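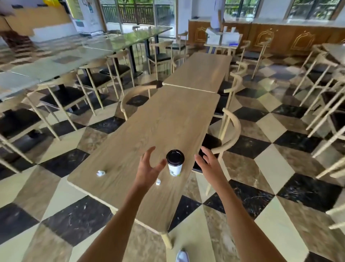 Last sealed drum leaves the Pliltenness storage hall

The old storage hall at Pliltenness is empty. Drum number 3412, the last of the sealed waste drums that had sat in the building since the research reactor next door was shut down, went out through the east door on Friday morning and was signed into the new store on the other side of the site before lunch.

It's a big moment for a small place, and the people who work there were happy to say so. Staff from the day shift lined the inner road as the transporter crept past at walking speed, and a cheer went up when it made the tight turn by the old pump house without having to back up. (Drivers have grumbled about that turn for as long as there have been drivers at Pliltenness.)

"I've had a number on my whiteboard every morning, and I've rubbed it out and written a smaller one more times than I can tell you," said Marlina Chong, who runs the retrievals team. "Friday I got to write a zero. I took a picture of it and sent it to my mother!"

The drums hold what the industry calls intermediate level waste: resins from the water cleanup system, metal parts cut out of the reactor, filters, and a good deal of sludge mixed with cement. They were never meant to stay in the hall this long. It was built as a stopgap, with a flat roof and a single crane, and the paperwork from the time talks cheerfully about moving everything on within a few years. Then the money went elsewhere, the plans for a national disposal site slid further and further into the future, and the stopgap became the place where the waste lived.

The new store is a much sturdier building. It has thick concrete walls, two cranes that can each reach every position, and a ventilation system that keeps the air dry enough to slow down rust on the drums. Each drum sits in its own slot with space around it, so inspectors can get a camera to any side of it. In the old hall the drums were stacked tightly in rows, and checking one in the middle meant moving a whole line of its neighbors first.

Work on the move began with a survey of every drum. That survey found 1591 that needed to go into a larger outer container, known as an overpack, before they could travel. Some had patches of corrosion around the lid. Others were in fine shape but had been filled to an older standard and didn't fit the lifting gear in the new store. The overpacks were supplied by Boltano, which also built the lid-tightening machine that became something of a favorite with the crew.

"It does one job and it does it beautifully," said Darnell Kincaid, a crane operator who has been at Pliltenness since the reactor was still running. "Puts the lid on, turns all the bolts together, and gives you a printed slip. I've kept the slip from the last one. I asked first."

Kincaid was at the controls for the final lift. He had also been at the controls for one of the very early ones, when the drums were going into the hall, and he still remembers the supervisor telling him not to get too attached to the view.

The pace picked up sharply once the team changed the order of work. The first plan was to empty the hall row by row, starting from the door. That made sense on paper, but it meant that drums needing an overpack and drums ready to go came out all mixed together, and the overpacking station was either swamped or standing idle. Hidayah Pillai, a planner who joined partway through, suggested pulling them out in batches sorted by condition, even though it meant more crane moves inside the hall.

"People were polite about it, but I could see them doing the math on the extra lifts," Pillai said. "So we tried it on a single row for a month. After that I didn't have to argue."

Her batch list is now being passed along to Leblanc, a sister site up the coast with a similar hall and a rather larger pile of drums. Two planners from Leblanc spent most of September at Pliltenness, working alongside the retrievals team and, by all accounts, filling several notebooks each.

The rest of the work at Pliltenness is far from done, and nobody on the site pretends otherwise. The empty hall now has to be surveyed, wall by wall and floor tile by floor tile, to find out whether any contamination has soaked into the concrete. Clean concrete can be crushed and used as fill on the site. Anything that isn't clean has to be cut out, packed and treated as waste itself. The drains under the floor are the part that everyone is curious about. The drawings show one layout, an old set of photographs shows a slightly different one, and the only way to settle it is to send in a small crawler with a light and a radiation probe.

Oddur Bach, who leads the demolition planning, can't wait.

"I love drains," he said. "I know how that sounds. But a drain keeps a record of everything a building ever did, and this one has never been looked at from end to end. We've got a bet going on where the second branch comes out, and I've got it down for the north side."

Bach's team will also take down the hall's old crane, a green-painted machine that has been kept going in recent years with parts made to order. The steel is expected to be clean enough for recycling once it has been checked. The control cab may be spared: the local history museum in Grukodska has asked if it could have it, together with one of the training drums, which never held any waste. Talks on that are at an early stage, and the cab would have to pass the same release checks as everything else that leaves the site.

Grukodska is the nearest town, and a good many families there have had someone working behind the fence. An open evening about the drum move drew a full house at the town hall, with questions running well past the planned finish. People wanted to know how long the new store was designed to last (a century, with the roof and ventilation replaced along the way), what would happen in a flood (the floor sits well above the highest level in the flood study), and who pays (the national cleanup fund). One woman asked if the trucks would be coming past the school. They won't. The whole move took place inside the fence, on the site's own road.

Several people also asked the question that hangs over every store of this kind, which is when the drums will leave for good. There is still no firm date for a national disposal site. Tirta Lumbantobing, the site director, told the meeting she would rather give a straight "we don't know yet" than a year she would have to take back later, and she got a round of applause for it.

Lumbantobing was on the inner road with everybody else on Friday, in a borrowed rain jacket. She said the safety record was what she was proudest of. The move was completed without a dropped load, and radiation doses to the crew stayed well under the limit set for the job from start to finish.

"We lifted every one of those drums knowing that the next one mattered just as much," she said. "That's hard to keep up, on a wet morning, with thousands behind you and hundreds to go. They kept it up. I'm delighted for them."

The regulator's inspectors have visited regularly during the move and will be back to review the closing records, which run to 3000 pages. Each drum has its own file, with the survey results, photographs, weight, dose readings, and its slot in the new store. Chong's team has been updating the files as it went along, a habit she insisted on from the first week, and the last few are being checked now.

After that, the retrievals crew splits up for a while. Part of the group moves over to help with the hall survey. Others will head to Leblanc to help get the first batches moving there. Kincaid is staying put, in the cab of one of the new cranes, where he reports that the seat is better and the heater works.

A second open evening will be held at the Grukodska town hall once the floor survey has been completed, and the results will be put on display there along with a model of the new store. Residents who would like to see the store itself can add their names to the list for site tours at the town library. Tours are free, last two hours, and are open to anyone over sixteen with a photo ID. Sturdy shoes are a must.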